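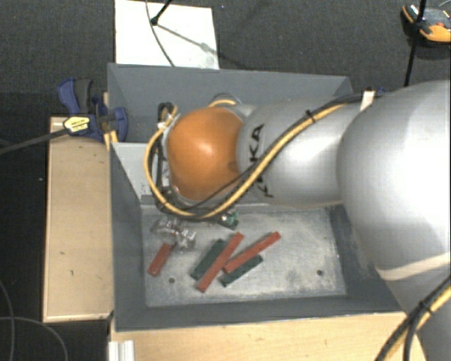 Wohin kommen eigentlich die Sachen, die in keine Kiste richtig passen?
In die graue Kiste mit den zwei Fächern, und zwar erst mal nach vorne. Sortiert wird später.

Damit waren wir auch schon mitten im ersten Punkt, noch bevor ich meinen Stift gefunden hatte. Also: Protokoll der Packrunde Lasbridge vom 9. Juli, geschrieben von mir, weil ich beim letzten Mal gefehlt habe (selber schuld). Das Protokoll vom April ist angenommen, mit der Änderung, dass es »Stutico-Regal« heißen muss und nicht »Studio-Regal«. Den Fehler schleppen wir jetzt nicht mehr weiter mit, versprochen!

Punkt 1: Die Kisten
Wir haben ziemlich lange über die grauen Kisten mit den hohen, schrägen Wänden geredet. Ich mag die ja, weil beim Einräumen alles schön nach unten rutscht und man nicht so zielen muss. Zwei von uns finden genau das blöd: Die kleinen Sachen landen dann unten in der Mitte auf einem Haufen und man wühlt. Stimmt leider auch. Wir haben uns darauf geeinigt, dass die Kisten bleiben, dass aber nichts mehr hineinkommt, was kleiner ist als eine Streichholzschachtel. Kleinkram kommt vorher in einen Beutel und dann als Beutel in die Kiste.

Zur Aufteilung: vorderes Fach für alles, was neu ankommt und noch keinen Platz hat, hinteres Fach für das, was fertig zum Packen ist. Der Vorschlag, es genau andersherum zu machen, wurde besprochen und mit 3 Stimmen dafür abgelehnt. Ich war eine von den dreien und trage es mit Fassung. Gefüllt wird bis zu einer Handbreit unter dem Rand, nicht höher, sonst kriegen wir die Kisten wieder nicht ins Stutico-Regal geschoben.

Punkt 2: Beschriftung
Die Klebeetiketten aus der Ikeck-Packung halten nicht. Beim Umräumen lagen mehrere auf dem Boden, und dann geht das große Raten los, was wohl wohin gehört hat. Wir nehmen ab sofort Anhänger mit Schnur. Geschrieben wird mit dem dicken Stift, in Druckbuchstaben, und bitte nur, was wirklich drin ist. »Diverses« zählt nicht! »Diverses 2« erst recht nicht.

Offen geblieben ist, ob wir auch die Fächer einzeln beschriften. Eine Mehrheit war irgendwie dafür, aber niemand wollte es machen, also steht es beim nächsten Mal wieder auf der Liste.

Punkt 3: Was wird gepackt, was fliegt raus
Lasbridge nimmt pro Lieferung bis zu 20 Kisten an. Das klingt erst mal viel, aber wer im Lager war, weiß, dass wir da locker drüberkommen, wenn wir so weitersammeln. Deshalb wird vorher aussortiert: Was kaputt ist, fliegt gleich raus und macht keinen Umweg über das vordere Fach. Was unvollständig ist, darf bis zur nächsten Packrunde liegen bleiben, danach ist Schluss. Bei den Dosen ohne Deckel gab es eine kleine Diskussion (die gibt es jedes Mal). Ergebnis: Dosen ohne Deckel gelten als unvollständig. Deckel ohne Dosen übrigens auch.

Schweres kommt nach unten, Zerbrechliches wird eingewickelt und bekommt eine eigene Kiste. Zeitungspapier ist noch genug da, der Stapel liegt hinten neben der Tür.

Punkt 4: Geld
In der Kasse sind 1.430 Euro. Davon gehen die Anhänger und neue Schnur ab. Außerdem wollen wir bei Chu 10 weitere Kisten bestellen, wieder graue, wieder mit zwei Fächern, damit alles zusammen stapelt. Einstimmig beschlossen, das ging erstaunlich schnell. Ich frage noch nach, ob es dazu Deckel gibt und was die kosten. Falls sie teuer sind, bleiben wir bei der Plane.

Punkt 5: Sonstiges
Der Besen ist wieder da. Das Licht über dem Packtisch flackert immer noch, wir haben es noch einmal gemeldet. Und es kam der Wunsch, nach dem Packen gleich durchzufegen und nicht erst vor der nächsten Runde, was wir alle gut fanden und wozu sich auch gleich jemand gemeldet hat. Danke dafür!

Aufgaben bis zum nächsten Treffen: Kisten bestellen und nach Deckeln fragen (ich), Anhänger und Schnur besorgen, die alten Etiketten abziehen, die Dosen durchsehen. Wer beim Etikettenabziehen mithelfen mag, bringt bitte einen Schaber mit, wir haben nur den einen stumpfen. Der neue Termin kommt wie immer als Aushang an die Tür.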